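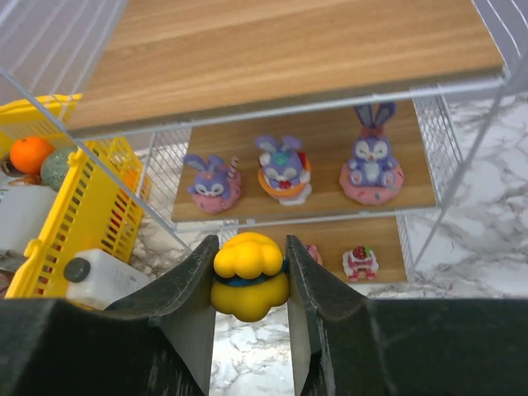 Reference > Customs > Marriage > Betrothal

Print this page | E-mail this page

Plirville betrothal walk

The Plirville betrothal walk is a courtship custom of the town of Plirville and the neighboring parish of Gosling. A couple who have agreed to marry walk together from the Tirnier bridge to the market square, where the engagement is announced aloud. The walk is held in August, usually at 7 p.m., and covers 600 meters.

Form

The couple walk side by side and do not hold hands until they reach the square. They are followed by 4 witnesses, two chosen by each family. At the square the eldest witness reads both names and the intended month of the wedding. Rings are exchanged afterward, in private – a public exchange is considered bad manners in Gosling but is tolerated in Plirville.

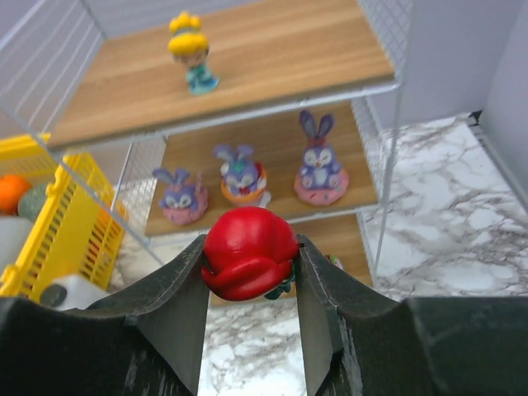

Records

Announcements are entered in the Wukuvitz register, a set of 3 bound volumes kept at the town hall. The register lists 1,219 walks. Entries give the names of the couple, the witnesses and the state of the weather. Broken engagements are marked with a single line in the margin, and the names are left legible.

Legal status

The walk has no legal effect. A marriage license must be obtained separately, and either party may withdraw without penalty. Older entries mention a forfeit paid to the other family, commonly a bolt of cloth – the practice had lapsed before the third volume was opened.

See also: Banns; Handfasting; Engagement ring

Last updated: August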